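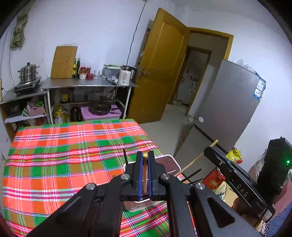 Tempo de leitura: 3 minutos

Antes de mais, obrigada a quem respondeu à pergunta do último boletim sobre o orçamento deste ano. Li tudo, incluindo as mensagens muito compridas (as minhas também são, não me posso queixar), e houve um assunto que apareceu vezes sem conta: as pinças manuais. Quantas comprar, quando, e o que fazer com as que já temos.

Começo pelo que está decidido. Vamos encomendar sete pinças novas à Bedmont, com entrega prevista para abril, e ficamos com as atuais como reserva. A Faustine Joly comparou as propostas da Bedmont e da Nuvisia linha a linha e, no preço por unidade, a diferença era pequena. O que pesou foram as peças de desgaste. Quem passa a manhã a segurar varetas finas de madeira entre duas almofadas azuis sabe bem do que falo – são as almofadas que se gastam primeiro, e no ano passado esquecemo-nos por completo de as pôr no orçamento. Desta vez têm linha própria: 500 euros, só para almofadas e parafusos das articulações.

Também queria falar das sessões em cozinhas e salas de casas verdadeiras, que tanta gente pediu para manter. Vamos mantê-las, claro que sim! Uma mesa com toalha aos quadrados, uma caixa de plástico, pauzinhos para agarrar um a um, um pacote amarelo amachucado ali ao lado: é um trabalho miudinho e precisa de duas pinças à mão. Por isso o plano conta as pinças aos pares, mais uma de sobra que fica no armário do material. Se a vossa equipa costuma trabalhar só com uma, digam-nos, que isso muda as contas.

O que ficou de fora, por agora, foi a bancada fixa da Le Goff. É uma máquina bonita e eu própria fiquei com pena, mas com o transporte e a instalação passava em muito do que temos, e preferimos voltar a ela no próximo orçamento do que comprá-la sem dinheiro para a manutenção. As malas de transporte da Porkel, essas sim, entram: três, das rígidas, com espuma cortada à medida. Quem já levou uma pinça embrulhada numa camisola vai agradecer.

Falta-me uma coisa da vossa parte. Recebi até hoje 29 fichas de inventário e sei que há mais equipamento espalhado por aí. Mandem-me o número de série, o estado das almofadas e se alguma articulação tem folga; uma linha por pinça chega perfeitamente. A encomenda segue assim que eu tiver a lista fechada, e qualquer dúvida sobre valores podem pôr diretamente à Faustine, que tem a folha de cálculo toda e muito mais paciência do que eu para os decimais.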